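Chapter 3
Friction and Hinged Loads

3.1 Introduction

Chapter 2 treated bodies at rest under forces whose lines of action were given. In most practical work the lines of action are not given. They depend on how two surfaces meet, and on where a body is free to turn. This chapter covers both cases. Sections 3.2 to 3.4 deal with dry friction between solid surfaces, and Sections 3.5 to 3.8 with bodies supported on hinges.

The reader should be able to draw a free-body diagram without help before going further. Problems marked with a star in Chapter 2 are good practice, in particular the ladder problem set by Eilidh McIver.

3.2 Contact between surfaces

When one solid rests on another, the force between them has two parts. The normal force N acts at right angles to the surface. The friction force F acts along it and opposes sliding. For dry surfaces F can take any value from zero up to a limit, given by

F(max) = μN

where μ is the coefficient of static friction. The coefficient is a property of the pair of surfaces and has no units. It has no meaning for one surface taken alone.

In this model the area of contact does not appear. A block weighing 60 N has the same limiting friction on its wide face as on its narrow one, provided both faces have the same finish. The model works well for hard, dry materials and less well for rubber and other soft polymers, where μ tends to fall as the load rises. Surface texture – ribs, dots, knurling – also changes the value, and tables that give μ for a material without stating its finish should be used with care.
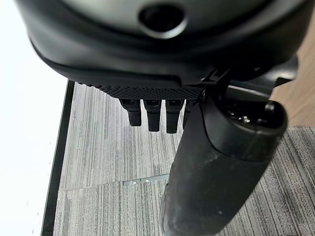
Figure 3.1 Smooth shell and textured strip.

Values of μ used in the problems are listed in Appendix B. They follow the tests of Bowen and Parry and are given for clean surfaces at room temperature.

3.3 Moments about a hinge line

A door is a flat body held along one vertical edge. Its weight W acts through the center of mass, at a distance d from the hinge line. If the door carries two hinges set a height h apart, the weight produces a moment Wd that must be balanced by a pair of equal and opposite horizontal forces H at the hinges:

Hh = Wd

The upper hinge is pulled away from the side panel and the lower hinge is pressed into it. For a given door, H falls as the hinges are moved farther apart. Opening the door does not change the size of H, but it does change its direction, and so the way in which the screws are loaded. 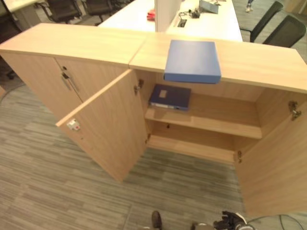
3.4 Worked example

A uniform door has a weight of 60 N and a width of 400 mm. Its two hinges are 1000 mm apart. Find the horizontal force at each hinge.

The center of mass lies 200 mm from the hinge line, so the moment of the weight is 60 × 200 = 12,000 N mm. Dividing by 1000 mm gives H = 12 N. The vertical load of 60 N is shared between the hinges in a proportion that statics alone cannot settle. Section 3.6 returns to this point.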